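The Slow Work of the Rutherford Burglary Desk

By Agathe Lacroix
15 August 2021
90 shares | 5 comments

Wilma Chisholm keeps her open cases in a metal cabinet beside her desk at the Rutherford police station. Most of the folders are thin. A burglary report in this town usually runs to two pages, and a lot of them never get any longer.

Chisholm has worked property crime since she left patrol. Last year her unit took 621 reports of break-ins and thefts from homes. The unit is made up of Chisholm, one other detective and a clerk who works mornings.

"People expect fingerprint powder on everything," she said. "Mostly I knock on doors and then I call pawnshops." 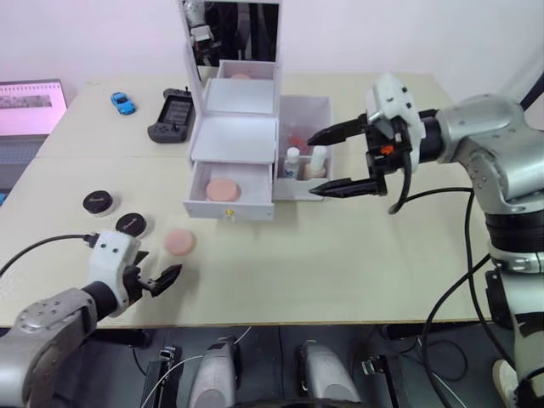
The pawnshop calls take up most of her Mondays. Shops in the county have to log what they buy and hold it before resale, but some of the logs are still kept by hand, and a ring can be written down as "ring, yellow." Chisholm asks victims for anything more exact: an engraving, a repair, a missing stone.

One case last December turned on a repair. Polyxeni Makris came home from a late shift to find her back door forced and her grandmother's bracelet gone. She remembered that a jeweler had replaced the clasp with one that didn't match. Chisholm put that detail in a notice to dealers, and a shop in Midow called two days later.

The seller had shown a real driver's license. He pleaded guilty in the spring to that burglary and two others on the same street.

Makris got the bracelet back after the plea. She did not get back her laptop or a jar of cash — she never expected to.

Kjell Isaksson, the other detective, handles the repeat addresses. He says a house that has been hit once is worth a second visit, and he walks the block with the owner looking at gates, side doors and lights.
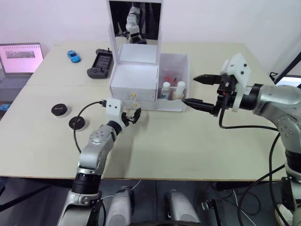
What should you do first if you come home to a break-in?

Stay outside, call 911 and wait for an officer to clear the house. After that, leave things where they are until someone has taken the report, and start a list of what is missing.

Chisholm would like that list to exist beforehand, with serial numbers. She hands out a blank form at the front counter. Few come back filled in, but she printed another stack this summer.

COMMENTS

Évan Delorme: We were hit in the spring and Det. Isaksson did walk the block with us. The side gate has a real lock now.

midow_reader: Why are any shops still allowed to keep handwritten logs?

P. Tanner: Is the form online anywhere? I can't get to the counter during work hours.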